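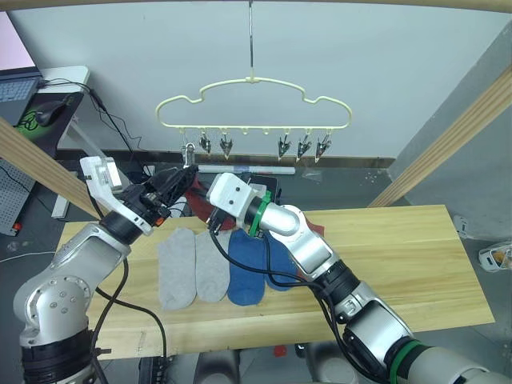

Section 2: Hanging socks on the cloud hanger

I wrote this part of the Trondale guide after hanging more socks than I care to admit, so you're getting my way of doing it (feel free to find a better one!). You need the hanger, a hook to hang it from, and a table underneath.

1. Hang the hanger first, with nothing on it. I use a thin metal hook wire, and I like the bottom bar low enough that I can reach the clips without stretching. Give it a second to stop swinging.

2. Lay your socks flat on the table in a row, mates next to each other. Light grays together, dark blues together, and so on. Dark blue and black look the same to me at night, so I do this part by a window.

3. Pick a clip at one end and work your way along the bar. Squeeze it open, slide in the top edge of the cuff, and let go.

Note: There are six clips, three on each side, with two empty loops in the middle. Leave the loops empty if you like, or move a clip over when you've got something wider to hang.

4. Even things out as you go. One sock on the left, then one on the right, and the bar stays pretty level. If I fill up one side first, mine tips and everything slides into a clump.

5. Give each sock a little tug from the toe.

Caution: Don't pull a sock down to get it off! Open the clip every time. I stretched out a very nice red pair before I learned that one.

Caution: Socks only, please, or other small things. Wet jeans belong on the Matsuda rack, and that's in Section 3.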